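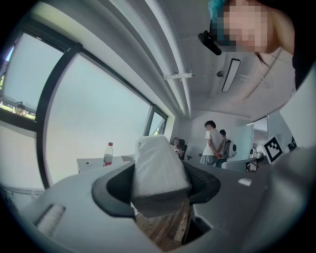

**Dallport home storage project – progress update, December**

We've had such a good stretch! The shared linen and pantry closets on the first two floors are finished, and residents are already asking when we'll get to theirs. So far we have fitted out 115 apartments with shelf risers, door racks and labeled bins, and we've handed out 1,181 bins in all.

The big change since the last report is the bins themselves. The Niltance ones kept cracking at the handles, so we moved to the Isuvon stackable size. They cost a little more, but they fit two deep under a standard sink, and the lids stay on.

Natália Malý ran 2 evening workshops on small kitchens. Both filled up, and people stayed late swapping tips on spice drawers and what to do with all those grocery bags – I came home and redid my own pantry that night.

Spending is on track. We have $374 left in the supplies line, which I'd like to put toward hooks and over-door shoe holders for the Vondráček building. Please let me know if that's okay, as the order needs to go in before the holidays.

Still open: the hall closets on the third floor, where the doors stick and need planing first.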